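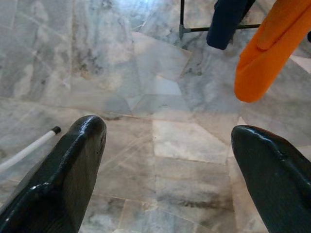 Cillano Delays Robot Purchase, Will Rent One Machine for 60 Days First

Property services company says vendor promises on floor pickup and tidying need to be tested on its own floors before any money goes to a fleet

Cillano, which cleans and looks after hotel lobbies, apartment buildings and small offices, said today it will not go ahead with a planned order of 11 mobile robots with gripper arms. The company will instead rent a single unit from the equipment dealer Mowat for 60 days and decide in February whether the larger order makes any sense.

The 11 machines were in the draft budget for next year. They were supposed to pick up dropped items, move light laundry and clear floors ahead of the night crews. Cillano's operations staff went through the quote line by line and came back with more questions than the dealer could answer.

"We were shown a very nice video," said Ignacio Echeverría, head of operations at Cillano. "It had a gray carpet, a red block and plenty of room. We don't have any buildings like that. We have shiny marble with overhead lights bouncing off it, and cloth hanging off metal stands. I asked how often the arm picks up a soft thing on the first try on a floor like ours, and I got a brochure."

The rental unit will work on polished stone floors, including irregular marble laid in broken pieces, a common finish in the older buildings Cillano serves. Glare and busy patterns were the two conditions the company's crews most wanted tested. Soft items are the third. A towel or a glove has no fixed shape, and Cillano wants to see what a pair of hard gripper fingers does with one when there is a stand leg a few inches away.

Cillano will keep its own log during the rental. Each attempt gets recorded as picked up, dropped, missed or stopped by a person. Staff time spent helping the machine will be charged against it, including charging, moving it between floors and wiping down the fingers. The dealer's software produces its own success score, and Cillano says it will look at that number but won't base the decision on it.

Budget planners also objected to how the original quote was built. The price of the robots took up the first page. Replacement finger pads, a yearly software fee, and on-site repair visits were listed in an appendix, and when those were added the cost over the service term went up by about 30 percent. Training was described as "minimal" with no hours given. No figure at all was offered for scratched floors. Cillano has asked for one in writing.

"I'm not against the machines," said Evander Carnegie, who prepares the equipment budget. "I'm against paying for 11 of something when I haven't seen one of them do a full shift. We bought floor scrubbers on a promise once. Half of them sat in a closet until we sold them."

The floor scrubber order was made under a previous supplier and is not connected to Mowat.

A second dealer, Flanero, offered a cheaper unit with a three-year contract and no trial period. Cillano turned that offer down. A third bid, from Ritach, is still being reviewed and will be held to the same terms: one machine, the company's own floors, the company's own log.

No jobs are being cut or left open in expectation of the robots. Night crew schedules stay as they are through the rental, and crew leads can switch the unit off whenever it gets in the way. They do not have to explain why, although they will be asked to note the time.

If the trial goes well, Cillano expects to order no more than 6 units in the first round. If it goes badly, the money set aside will go to replacement carts and overdue floor repair. The company plans to share the log with its building clients in either case, with dropped and missed attempts included.

About Cillano

Cillano provides cleaning, linen handling and floor care for hotels, residential buildings and offices.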